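# Chapter 7: Form and the Chorus

Chapters 5 and 6 dealt with chords and how one chord leads to the next. In this chapter we step back and look at the longer plan those chords belong to. Musicians call this plan the form of a tune. When a small jazz group plays, the form is the main thing that keeps the players together. They may have no conductor and very little written music, and the soloist may be making up every note, but all of them are moving through the same series of measures at the same time.

By the end of the chapter you should be able to:

- count measures and choruses while a recording plays
- tell a 12-bar blues from a 32-bar tune by ear
- label the sections of a tune with letters
- find your place again after you have lost it
- write a simple form chart for a full performance

You will need a pencil, some lined paper and a way to play the listening tracks. A keyboard or guitar is useful in sections 7.4 and 7.5 but is not required before then.

## 7.1 What a chorus is

In a pop song, the word "chorus" usually means the part that comes back with the same words each time. Jazz players use it differently. For them, a chorus is one full trip through the form of the tune, from the first measure to the last. If a tune is 32 bars long, a chorus is 32 bars. When the group reaches the end, it goes back to the top and starts again, and that is the second chorus.

A saxophone player who "takes three choruses" plays a solo that lasts through the form three times. The melody itself, played at the start and usually again at the end, is called the head. A common plan for a performance looks like this:

| Part | Who leads | Length |
|---|---|---|
| Introduction | Piano | 4 or 8 bars |
| Head | Horn | 1 chorus |
| Solos | Each player in turn | 1 or more choruses each |
| Head out | Horn | 1 chorus |
| Ending | All | Varies |

The introduction and the ending are outside the form. This matters when you count. A student who starts counting at the first sound on the recording will often be four or eight bars off for the rest of the track. Wait for the melody, and call its first full measure bar 1. Some melodies have a few pickup notes that come before bar 1. The pickup notes belong to the last measure of whatever came before them.

Players often use "bar" and "measure" to mean the same thing, and so does this book.

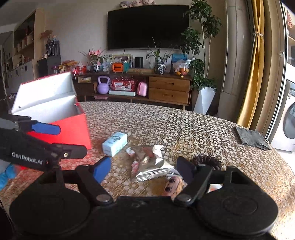

The length of a chorus in seconds depends on the tempo. Take a 32-bar tune in 4/4 time. It has 128 beats. At 186 beats per minute, one chorus lasts a little over 41 seconds. At half that tempo it lasts close to a minute and 23 seconds. The form is the same in both cases, and a listener who is counting bars will arrive at the same number. This is one reason musicians speak of solos in choruses and seldom in minutes.

## 7.2 Three common forms

Most of the tunes in this course use one of three forms. You will meet others in Chapter 9.

**The 12-bar blues.** This form is made of three phrases of four bars each. In the simplest version, the first phrase stays on the I chord, the second begins on the IV chord and returns to I, and the third begins on the V chord and works its way home. Jazz players add many chords to this outline, but the arrival on IV in bar 5 is nearly always there. If you can hear that arrival, you can find your place in almost any blues.

**The 32-bar AABA form.** This form has four sections of eight bars. The first, second and last sections have the same melody or nearly the same. The third section is different and is called the bridge. Many bridges move to a new key or run through a chain of chords that pull toward the final A. Since the last A of one chorus is followed by the first two A sections of the next, you will hear three A sections in a row whenever a chorus turns over. This is the place where beginners most often lose count.

**The 32-bar ABAC form.** Here the form falls into two halves of sixteen bars. Both halves start the same way and end differently. The B section usually leaves the music hanging, and the C section brings it to rest. Some books write this as AA′, with each A standing for sixteen bars. Either label is fine as long as you say how long your sections are.

The Stakley tune book used in the exercises for this part of the course has 1060 lead sheets, and you should look through a few dozen of them before going on. Notice how often a double bar line marks off eight measures. The double bar is the copyist's way of showing where one section stops and another begins. Some sheets also have a boxed letter at the start of each section, but many do not, and you will have to pencil in your own.

## 7.3 Hearing where you are
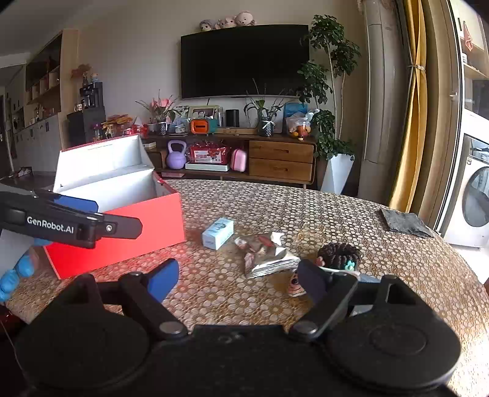
Counting every bar is a good way to begin, but experienced players seldom count all the way through a tune. They know how each section sounds and they feel when eight bars have gone by. You build this skill by learning to notice what comes back. Visual patterns can help you understand the idea. Look at the tablecloth, with its circles in brown, cream and gold. You can take in the circle pattern without giving each circle a number, and you would notice if one area of a cloth were done in stripes. An A section that comes back works on the ear in much the same way, and a bridge stands out like the stripes would.

There are several kinds of signal to listen for.

*Harmony.* The strongest signals come from the chords. Listen for the IV chord in bar 5 of a blues and for the change of key at a bridge. Also listen for the turnaround, the quick set of chords in the last two bars of a section that leads back to the top.

*Drums.* Most drummers mark the form in some way. They may play a short fill in the eighth bar of a section and a longer one at the end of the chorus. A drummer may move from one cymbal to another when a new soloist starts. Do not depend on this completely. A fill can come anywhere, and some drummers like to play across the section lines on purpose.

*Bass.* Bass players often land on the root of the chord at the first beat of a new section, even when the line before it has been free. If the group has been playing in two, a change to walking quarter notes often comes at the start of a chorus.

*The melody in your head.* Keep singing the head silently while the solo goes on. This is the most useful habit in the chapter and it takes the longest to learn. Start with a slow tune you know very well.

### Listening: "Zoltska"

Play the track "Zoltska," recorded by the Grarkance Quartet. The tune is a 32-bar AABA in F. There is an eight-bar piano introduction, and the tenor saxophone enters with two pickup notes.

1. On the first hearing, raise a hand at the start of each A section and lower it at the bridge. Do this for the head only.
2. On the second hearing, keep going through the saxophone solo. The solo is two choruses long.
3. On the third hearing, listen only to the bass. Write down what the bass does in the last two bars of each section.
4. Play the piano solo by itself, starting from the middle. Try to work out which section you have landed in before the bridge arrives.

The bridge of "Zoltska" starts on an A7 chord and moves around the circle of fifths, two bars to each chord: A7, D7, G7, C7. You studied this motion in Chapter 6. The C7 at the end is the V chord of F, so it leads straight into the last A section. If the names of these chords are not yet comfortable, review them in the chord table on page 303.

The piano solo is harder to follow than the saxophone solo. The pianist starts several phrases in the last bar of a section and carries them over into the next one. This is normal practice. A solo phrase does not have to line up with the form, and a player whose phrases always start in bar 1 and stop in bar 8 can sound stiff.

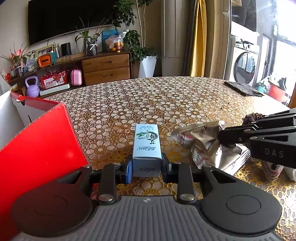 ## 7.4 Getting lost and getting back

Every player gets lost in the form at some point. It happens more at fast tempos and in tunes with long stretches on one chord, where the harmony gives few signals. When you are lost, use the following steps.

1. Keep the beat. Losing the section is a small problem, and losing the beat is a large one.
2. Play less. Leave space, or hold a note that fits the key.
3. Listen to the bass. Wait for a chord you can name.
4. If you recognize the bridge or the turnaround, come back in at the next section.

A soloist who comes out in the wrong place can sometimes pull the whole group along. If the others decide to follow, the form has been changed for that chorus and everyone goes on from there. The group should not argue about the right place while the tune is still going. The second track for this chapter, taken from a live set at the Bravo Room, has a moment like this in the third chorus of the guitar solo. The guitar returns to the top eight bars early. The bass stays put for two measures and then moves over, and the drummer marks the new chorus with a single cymbal crash.

Make a form chart for this track before you read section 7.5. Use one line for each chorus and divide the line into its sections. Write the name of the instrument at the left. Mark the short chorus with a star and write the number of bars it has. Leave the right side of the page blank, as you will be adding dynamics and background figures to the same chart later in the chapter.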